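Cahier d'atelier Drellasside, 22 février 2018

Table ronde, nappe rouge à pivoines. Zahira la trouve gaie. Moi, je cherche encore mes affaires dedans.
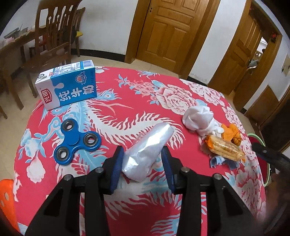

Tri, passage 2

- Brique de lait 光明 : à redresser, puis frigo.
- Hand spinner bleu : tiroir de Rizal, qui niera.
- Viennoiserie sous plastique : goûter. Le petit tissu bleu clair dessous part aux chiffons.
- Boule blanche, chaussette ou torchon : Kamarul tranchera, pas moi.
- Sac orange noué : on n'ouvre pas sans Nadhirah.

Reste à faire : secouer la nappe, presque 4 minutes à 2.

Ce site utilise des cookies. Accepter | Refuser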